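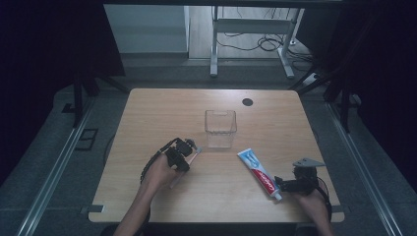
Toothpaste is a paste or gel used with a toothbrush to clean the teeth. Most kinds contain a mild abrasive, water, a foaming agent, flavoring and a fluoride compound that helps protect enamel from decay.

Tooth powders came before pastes and were made from chalk, salt, crushed shell or ash. In the town of Skokance, a small works called Plernis sold powder in tins and later changed over to paste. It had 11 employees when it was bought by Grumport, which moved production to Nishad.
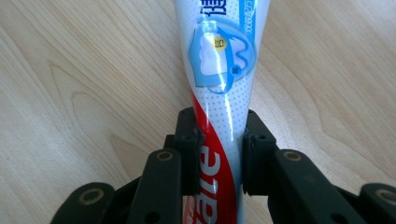 Early pastes were sold in jars. Collapsible metal tubes replaced them in the late 19th century, and plastic and laminated tubes later became standard. Mint is the most common flavor in many countries. Children's pastes are often sweeter and may contain less fluoride.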